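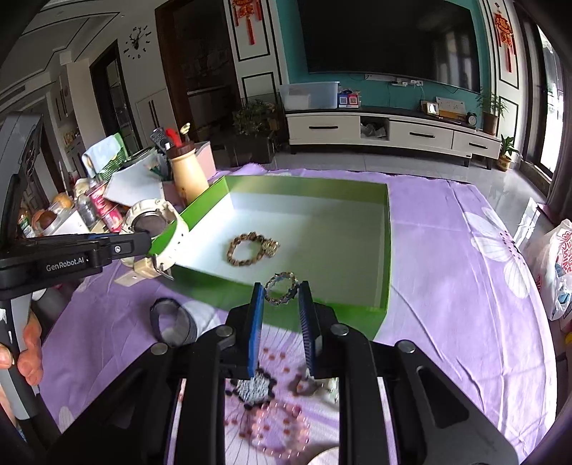

Chapter 4
Counting Small Amounts: Background, Wipes and Detection Limits

What you need before you start

You should be comfortable with square roots and with the idea of a decay rate, both covered in the last chapter. You will also need the worksheet for the Mumel laboratory, which is used for the exercises here and again in the chapter on record keeping.

4.1 Why a low reading is hard to read

A strong source is easy to find. The meter climbs, the speaker rattles, and anyone in the room can tell you where the source is. Most routine work in a radiation laboratory is at the other end of the scale. A bench has been wiped down after an experiment, and someone has to say whether it is clean. The meter shows a little more than it showed in the corridor. Is that contamination, or is it the meter doing what meters do?

Every counter registers something when there is no source near it. Cosmic rays, the concrete in the walls, potassium in the body of the person holding the probe and traces of activity in the detector itself all add to the count. Together these are called background. Background differs from one building to the next and sometimes from one end of a bench to the other, so it has to be measured where the work is done.

Radioactive decay is also random. If you count the same sample twice under the same conditions, you will usually get two different answers. For a single count, the standard uncertainty is taken as the square root of the number of counts. A count of 100 therefore has an uncertainty of 10.

4.2 A worked case from Mumel

Noboru Yagi wiped a section of bench with a filter paper and counted it for one minute in a Zavix bench counter. He recorded 100 counts. A blank paper counted for the same time gave 63. The net count is the difference between the two, 37.

It is tempting to stop there and write down 37. The net count has its own uncertainty, though, and it is larger than that of either count alone. To find it, add the two counts and take the square root. The result is roughly 13. The net count is nearly three times its uncertainty, so there is probably some activity on the paper, but the amount is poorly known.

Yagi's supervisor, Radu Pană, asked for a longer count of both papers. Counting for longer makes the uncertainty smaller as a fraction of the result — it does nothing to remove the background itself. For that you need shielding or a different detector.

4.3 Three terms that are often mixed up

Decision threshold: the net count above which you say that activity is present.

Detection limit: the smallest true activity that you can expect to detect reliably with a given method. It is always higher than the decision threshold.

Action level: a value set by the laboratory or the regulator, above which something must be done. It has nothing to do with statistics, but a method whose detection limit is above the action level is of no use for checking it.
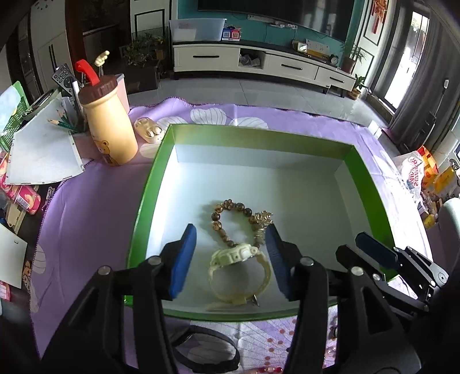 4.4 How this chapter is organised

The next section deals with wipe tests, including wipe area, pressure and the fraction of loose activity picked up. We then work through the threshold and limit formulas using the method set out by Demetrio Esteban in his course notes. The last section covers paired counting times and how to share a fixed hour between sample and blank.

Keep your rough working for every exercise. Several of the later ones use the same blank counts.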